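Search this guide
Enter a keyword
5 min read

Section 4: Setting up your Trasus bead and findings library

Welcome to the fun part! By now you have the Trasus card index open and your supplies gathered in one spot. This section gets every bead, clasp and jump ring a home you can find again at ten at night, mid-necklace.

Before you start

Set aside an evening for a small collection. Carmela Campos, who tested this section for us, had 1,192 entries by the time she finished, and she did it over most of April. You can stop after any numbered step and pick up later.

CAUTION: Beads and findings are a choking hazard. Keep children and pets out of the room while containers are open.

4.1 Sort by use

1. Tip one bag at a time into a shallow tray. Finish that bag before opening the next.
2. Separate findings (clasps, ear wires, crimps) from beads.
3. Sort the beads by material first, then by size. Color comes last – it's tempting to start there, but you'll end up with tiny seed beads hiding under big glass rounds.
4. Put anything broken or badly scratched in a jar for practice pieces.

Note: Mixed bags from swaps can go in as a single entry marked "mixed." Go back to them whenever you feel like it. Some of us never do!

4.2 Choose your boxes

Any lidded box will work with the index. Low boxes with a few compartments are wonderful for findings, and see-through lids save you a lot of opening and closing. Try a box with your smallest beads before you fill it, and check that they can't slip over or under the dividers when the lid is shut.

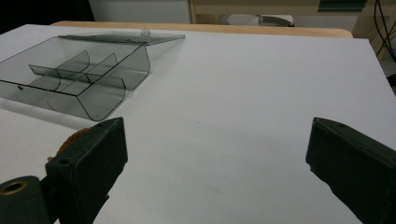

Fig. 4-1. Divided box with the lid open.

Curved compartments are lovely for scooping with a fingertip. If you prefer tweezers, you may be happier with square corners.

4.3 Number and enter

5. Give each box a number and write it on a removable label.
6. In the index, choose New Box and type the number.
7. Add one line per compartment, working left to right. The short description can hold up to 48 characters, so "4 mm brass jump rings, open" fits with room to spare.
8. Press Save before you close the lid.

CAUTION: Deleting a box also deletes its compartment lines. To empty a box but keep its history, choose Retire instead.

4.4 Print the shelf list

9. Choose Print, then Shelf List. Each page holds 21 boxes.
10. Tape the list inside a cupboard door and pencil in changes as you go.

Go make something! Section 5 covers sharing your index with a friend.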